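Ticket 408: Dalen room planner loses saved layouts when the window is resized

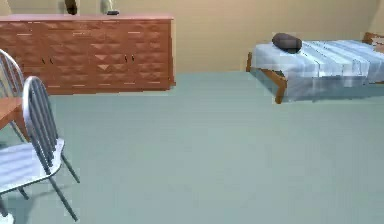 Status: solved, and I'm so pleased about it that I'm writing the whole thing up properly. If you use Dalen to plan rooms and your carefully placed furniture keeps jumping back to where it was yesterday, read on, as the fix takes a couple of minutes once you know where to look.

Setup: Dalen desktop planner on my old Trultex laptop, with projects kept in a folder that Arby backs up overnight. I've been planning a living room for my sister and had got to 94 saved versions (yes, I know, but she keeps changing her mind about the rug).

What went wrong

I'd save, close the program, open it again and find the layout from an earlier session. It didn't happen every time, and that made it maddening to pin down. No error message either. The save icon went green as usual and the file date in the folder was correct, yet the sofa was back under the window!

First try: reinstalled Dalen. No change, and I lost my custom paint colours for an hour until I found the export I'd made.

Second try: turned off the Arby backup, in case it was putting old files back on top of new ones. This felt like such a good theory. I ran without it for two evenings and the problem carried on exactly as before, so apologies to Arby, it was innocent all along.

Third try: saved to a different folder, straight on the desktop. Worked once, worked twice, failed on the third go.

Wed 8 October, the breakthrough

I started writing down every single thing I did between opening and closing, even the silly things. By the fourth failure there was a pattern staring at me from the notepad. Each bad save came after I'd dragged the program window to a new size. If I left the window alone, the layout was kept. If I resized it and then saved within 30 seconds, it wasn't.

I sent all this to Ploltus, who look after the planner, and got a reply from Randi Nordin the same afternoon. She was brilliant. She asked for the log file (Help, then Show Logs) and found this line again and again:

view refresh 339: layout reloaded from cache

So when the window changes size, Dalen redraws the room, and on some machines it redraws it from a stored copy instead of from what you've just moved. Then you press save and it cheerfully saves the old copy. The file date is new, the contents are old. Mystery over!

The fix

1. Close Dalen completely. Check it isn't still sitting in the tray.
2. Make a copy of your projects folder somewhere safe.
3. Open the settings folder and delete the one called viewcache. Leave the others alone.
4. Start Dalen, go to Settings, then Display, and untick "Fast redraw".
5. Open a project, move one chair, resize the window, save, close, reopen. The chair should be where you left it.

I've done step 5 over and over with no failures. Redrawing is a touch slower on big floor plans, but on a single room I can't feel the difference.

Can you get lost layouts back? Sometimes. Look in History under the File menu. Autosaves are kept separately from ordinary saves, and I got most of my missing versions back that way, including the one my sister now says she liked best.

Still open: Randi has passed the redraw fault on to the people who write that part. I'll add a note when there's an update to test, and I can't wait to tick that box again.

Comments (4)

marrowfat
Thank you!! Deleted viewcache and my kitchen has stayed put all evening. I'd been blaming the cat.

Tilly_B
Worked for me too, but my folder was called view-cache with a hyphen. Slightly older version, I think.

dormerwindow
Does unticking Fast redraw affect printing? My plans come out a bit fuzzy now, though they may have been fuzzy before.
Reply from author: Mine print the same as ever. Try setting print quality to High, it goes back to Draft after a reinstall.

okpete
History menu saved me a week of work. Had no idea it was there.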